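### 3.2 Floors, and what people do to them

Most complaints in the Jelbridge logs are about floors. Not windows, not lifts. Of the 467 entries we could read, the floor ones split into grit, scratches, and dull patches, with a small pile left over that we coded "other" (gum mostly). Stone floors get the worst of it in the entry halls. Wood gets it upstairs.

Coding was done off the paper sheets. Two passes, same person both times, so no agreement score to report — see limits, section 5. Entries with no room number were kept if the floor type was clear from the wording. "The marble by the mail boxes" is clear enough. "Downstairs bit" is not, dropped.

Grit first. It peaks in the wet months and again in June, when the courtyard gravel is topped up. The path runs straight to the side door, and the mat there is 4 feet long, too short for an adult stride to land on it twice. Residents say so in the logs, over and over, in nearly the same words. The building office replaced the mat with one the same size.

Dull patches are harder. Some are wear. Others seem to come from leftover cleaner, the Vestudier concentrate in particular, wich the sheets show being mixed by eye. The label asks for measuring. We found no measuring cup listed in any of the supply orders. When the mix is strong it leaves a film, the film holds dust, dust gets walked in, and the patch is reported as damage. It isn't damage in most cases, a plain water rinse took it off in 15 of the spots we went back to.

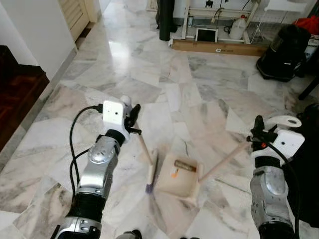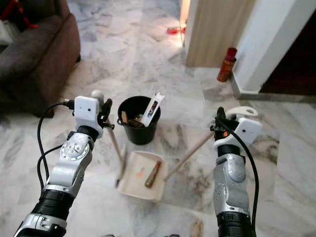

**Figure 3.** Brush work at floor level on white-and-gray marble. Wood-handled brush in both; dustpan in the second.

*L. Abreu, Flatevitz Housing Study. Working draft, section 3 only.*

Veined stone makes the coding worse. A gray vein and a gray smear read the same from standing height, and people report from standing height. Several entries describe a "stain" that a later entry, other handwriting, calls "just the pattern". We counted those once and marked them unresolved. The Flatevitz buildings have plain tile in the same kind of entry hall and almost none of this back and forth.

Then tools. The two sites buy differently. Jelbridge buys wide mops and one type of push broom, in bulk, once a year. Flatevitz lets each stairwell keep its own closet, and the closets are a mess but there are small brushes in them, hand pans, old rags cut up. Corner and joint complaints are lower at Flatevitz. We don't claim the brushes did it. The stairwells there are newer and the joints are tighter, and that alone could cover the gap.

Cost is thin in the records. Jelbridge spent 888 on floor supplies in the year we have full receipts for, pads included, polish not. No matching figure for Flatevitz, the closets are paid out of petty cash and the slips don't say what for.

Scratches we mostly leave to section 4. One note here: chair legs and strollers are named far more than shoes, and the stroller marks sit in one narrow line from door to elevator. A runner was tried along that line and taken up again — the sheet says "trip hazzard", no other reason given. Entries about scratches drop while it was down. They come back after.

Time of day was logged on less than half the sheets so we don't use it, apart from the 7 a.m. cluster, which is the shift change and probly just when the clipboard gets picked up.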